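Minutes of the Ekavley Workshop users' meeting, Jul 16, 2019

Chair: Sadao Ebihara
Minutes: the Melau desk, it being their turn again
Present: Drornura, Melau, both halves of Lu
Apologies: the landlord, in the form of an auto-reply

1. Minutes of the last meeting
Approved, after the word "tantrum" under item 4 was changed to "discussion."

2. State of the bench
The stain was discussed at length. Lu maintains it was there in January. Drornura maintains that plenty of things were there in January and were cleaned. Sanding was proposed, seconded, and left without a person to do it.

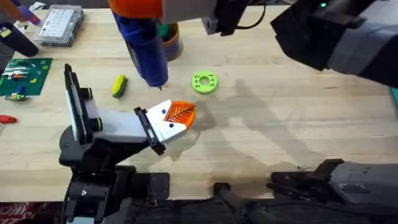

Bench, with orange leaf, glue gun and the stain under discussion.

Agreed that the glue gun gets a stand and a home, and that the home is not "wherever the extension cord reaches." The sponge to the left of the glue gun belongs at the sink — Melau to return it there. Anyone gluing leaves for the window display is to put down scrap card first. The display still needs 68 leaves, and the chair asked that they not all be left to the last evening.

3. Desks and chairs
Melau would like the desk side of the room to stay a desk side. Parts have been drifting over from the bench, and jackets have been drifting onto the chairs. Lu replied that a chair is the natural place for a jacket. The chair (Mr. Ebihara, not the furniture) offered to put up hooks.
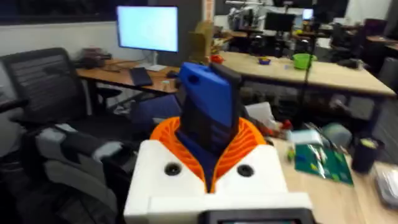 Hooks were accepted with more warmth than anything else on the agenda. Keyboards may stay out overnight, mugs may not. Drornura asked whether the mesh chairs could be swapped for something kinder to the back and was shown the budget.

4. Budget
The balance stands at $2,750. Of this, $700 is set aside for shelving, where it has been set aside for quite a while. Lu moved that we buy the shelves. Carried, to general surprise.

5. Loose parts
The green ring came up again. Drornura says it is a spacer. Lu says it is a spare. Melau has been using one like it as a coaster and declined to comment further.
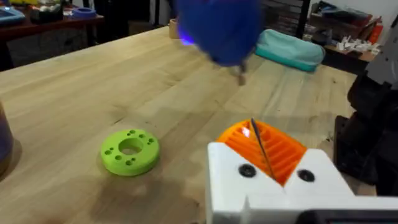 Green ring, on the bench. Claims to Drornura, please.

Unclaimed parts go in the odds box after 3 days. The odds box is full, so a second odds box was approved.

6. Any other business
Who has the good scissors? Carried over to the next meeting.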